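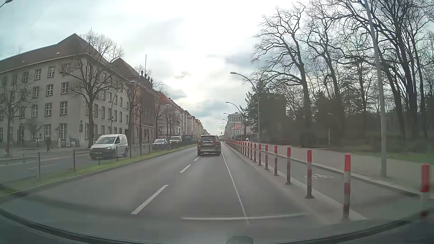
Kanport Die Casting Service
Saturday, January 6, 2024
By Filipa Pinheiro

Kanport makes aluminum and zinc die castings for machine builders, lighting companies and makers of kitchen appliances. The shop does its own tool design, casting, trimming, machining and surface finishing. Customers can order finished castings or buy the die alone and run it in their own plant.

We cast in cold chamber machines for aluminum and hot chamber machines for zinc. The most common aluminum alloys on our floor are A380 and A360. A380 is the usual choice for housings, brackets and covers. A360 costs a little more and is harder to cast, but it holds up better against corrosion and is the one we suggest for parts that live outdoors. For zinc we keep Zamak 3 and Zamak 5 in stock. Other alloys can be ordered, with a longer lead time on the first batch.

Tooling

Dies are cut from H13 tool steel, heat treated and then finished by EDM where the shape calls for it. A standard die has one to four cavities. Inserts are used in areas that wear quickly, such as gates and thin cores, so that they can be replaced without pulling the whole die out of service. Each die has a number stamped on the base and a file that lists every repair, and the file goes with the die if the customer moves it.

Before any steel is cut, we send a drawing review. It covers wall thickness, draft, parting line, gate location and ejector pin marks. Please read the pages on ejector pins closely. Most of the complaints we get about first samples are about pin marks on a face that the customer wanted to paint or polish, and moving a pin after the die is built is slow work.

Birger Lunde runs the tool room and signs the review. Questions about it should go to him directly with the part number in the subject line. 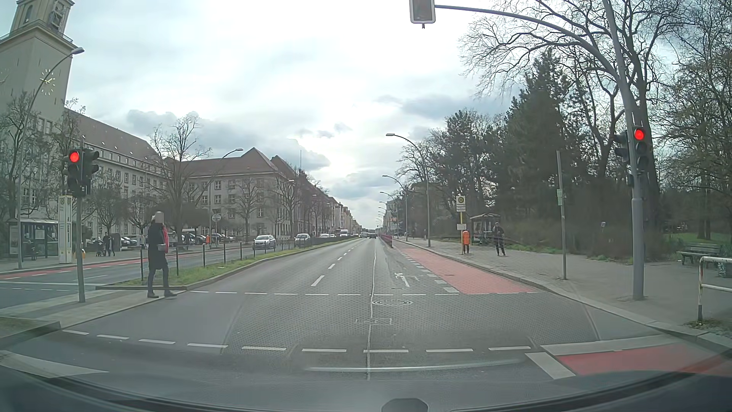 Wall thickness for aluminum parts should be 2 mm or more where possible. We can go thinner over small areas. Draft of one degree on outside walls and two degrees on inside walls is enough for most parts, and deep pockets need more. Sharp inside corners should have a radius. If the part has a threaded hole, we will normally cast a cored hole and tap it afterward.

Casting and trimming

Flash and runners are removed on a trim press. Parts with very low quantities are trimmed by hand, and the unit price is higher for that. The minimum order is 300 pieces per part number. Repeat orders can be split into several shipments against one purchase order as long as the last one leaves within the year.

Machining

Drilling, tapping, milling and facing are done on vertical machining centers. Fixtures are quoted as a separate line and belong to the customer once paid. Tell us which surfaces seal against a gasket or carry a bearing. Those are machined after casting and checked on every setup.

Finishing

Available finishes are shot blasting, vibratory deburring, powder coating, wet paint, chromate conversion and, for zinc only, nickel or chrome plating. Plating is done by an outside shop and adds time to the order. Anodizing on A380 gives an uneven gray color because of the silicon in the alloy. We will do it if asked, but we do not accept returns for color on anodized castings.

Inspection

First samples come with a dimension report and a material certificate. Leak testing and X-ray are available and must be asked for at the quote stage. For the Culinow burner base, part 2938, we leak test every piece. For the Rao lamp housing, part 3270, the customer asked for X-ray on the first samples only and a visual check after that. Both parts are in regular production and we can show samples of either on request.

Lead time

A single-cavity die takes 26 working days from the approved review to first samples. Multi-cavity dies and dies with slides take longer, and the quote will state the date. Production starts after written approval of the samples. We plan to move the zinc machines to the Dedbridge building in April. Zinc orders for that month should be placed early.

Asking for a quote

Send a STEP file and a PDF drawing with tolerances, along with the alloy, the finish, the yearly quantity and the quantity per shipment. If you already own a die, send photos of both halves, the outside dimensions, the weight and the machine size it last ran on. Dies from other shops are inspected when they arrive, and any repair is quoted before we run parts.

Prices do not include freight. Die storage is free while the part is active. After two years without an order we will write and ask whether to ship the die back, keep it for a yearly fee or scrap it.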